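The Fruit Bowl Has a Lot to Answer For

By Nerea Robles

64 shares | 2 comments

Every few years somebody decides the fruit bowl is the secret to a better life. Put fruit where you can see it, the thinking goes, and you'll eat it. Take it out of the drawer, give it a pretty dish, and by spring you'll be the kind of person who reaches for a mandarin at four in the afternoon instead of the cookies.

I have owned a fruit bowl for most of my adult life. I have also owned cookies. My own research is not on the side of the bowl.

The latest round started in October, when a home-styling outfit called Mellum began offering what it calls a "table reset." You clear the table, tip out all the fruit you own, sort it, and put back only what deserves a dish. Mellum sells a printed guide to this. It runs to 64 pages, which seems like a lot for something my grandmother did while talking on the phone.

Still, I tried it, along with a few other people in Plultdale who were more willing than I was. We put everything on one table: mandarins, passion fruit, cherry tomatoes, a few bigger tomatoes in colors the supermarket usually keeps away from, and a couple of little yellow-green things that started an argument I'll get to.

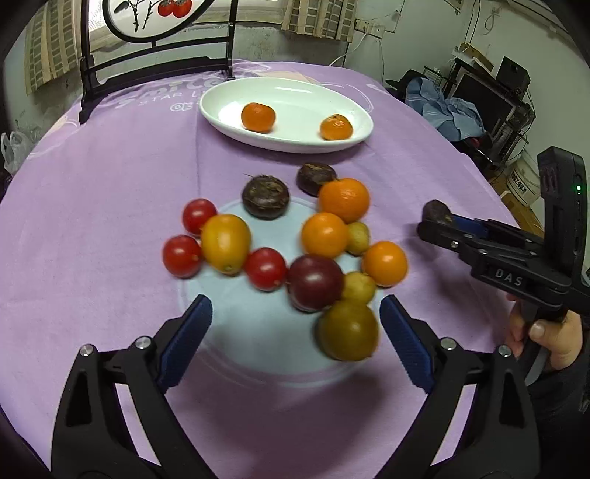

All together: mandarins, tomatoes and passion fruit share the cloth, with two more mandarins in the oval dish.

The first rule in the guide is to sort by color. I can see why. It photographs well, and a pile of orange next to a pile of red looks like a decision has been made. But color tells you very little about how long you've got. A red cherry tomato and a dark purple one may want eating on the same night, and a mandarin will usually outlast them both.

Saturnino Requena, who sold produce for years and now mostly complains about it, would sort by deadline. Soft things in front, firm things behind, and no dish so deep that the bottom layer gets forgotten. "A bowl is where people hide fruit from themselves," he told me. He prefers a plate. I have come around to the plate, though I'd like it noted that I came around slowly.

Then there's the passion fruit, the one item on the table that gets better looking the less you know about it. Shoppers see wrinkled skin and put it back. Requena wants the wrinkles. A smooth purple one, he says, is often sour enough to make you reconsider the whole purchase, while a puckered one with some weight to it is probably ready. Heft matters more than looks. If it feels like an empty shell, it more or less is.

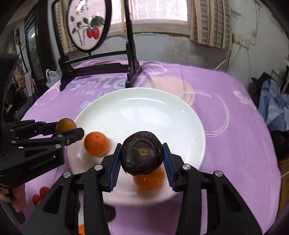 A wrinkled passion fruit over the plate. Some creasing in the skin is no reason to put one back.

Do tomatoes belong in the fruit bowl at all? Mellum says yes and spends a whole chapter on it. Jacobs, the old grocery on the hill, keeps them well away from the citrus and has never explained itself to anybody. My view is that tomatoes are fine on the counter and fine on the plate, provided you plan to eat them this week. Once cut, they go in the fridge, and I don't care how charming the dish is.

As for the argument: half of us wanted the yellow-green ones with the tomatoes and half wanted them with the fruit. The guide had a chart. The chart did not help. We put them wherever there was room.

A word about the tablecloth, as the guide has strong feelings there too. It wants plain linen in a neutral shade. Ours was lavender purple and said "smile" on it, and the mandarins looked terrific. I would not spend money on linen to improve the appearance of an orange.

The reset did do one thing for me. With everything out on the table I could see how much I'd been buying without checking, and I skipped the produce aisle that week – a saving, though a smaller one than the price of the guide. Bevovell makes a tiered wire stand that supposedly solves this for good. I've seen it in two kitchens. One was holding mail.

My cookies are still in the cupboard. I ate a mandarin while writing this, and then I ate two of those as well.

Last updated: 28th November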